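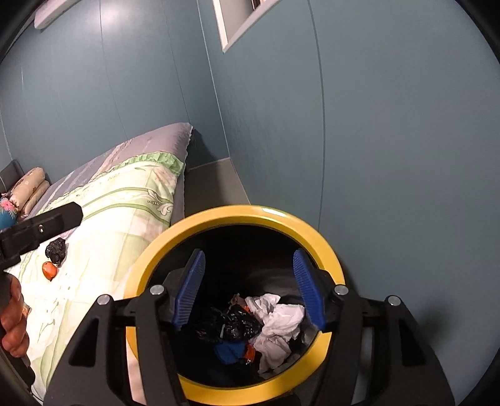 One reviewer of an earlier version, from Eklund, objected that worn finger pads would change the grasp long before any screw became loose, and that our maintenance plan looked only at the screws. We agree with this remark and changed the plan.

Figure 3. Hand-held gripper with the fingers open over a trash bin. The ridged blue pads are the parts treated in this section.

4.2 Care of the gripper

The Girotine gripper is now serviced after every 2,000 closing cycles. The operator first wipes both pads with a damp cloth and lets them dry. Then the ridges are compared with those of a new pad. If the ridges are flat at the tip, both pads are replaced as a pair, so that the two sides keep the same friction. After this, the screws of the side plates are tightened by hand, and the trigger is pulled slowly to feel if the fingers meet evenly.

In the Gomix trials, the first pair of pads was replaced at 3,240 cycles and the second at 3,866. The early replacement of a third pair, after some 467 cycles, was caused by a cleaning fluid that made the rubber hard. We do not use this fluid anymore.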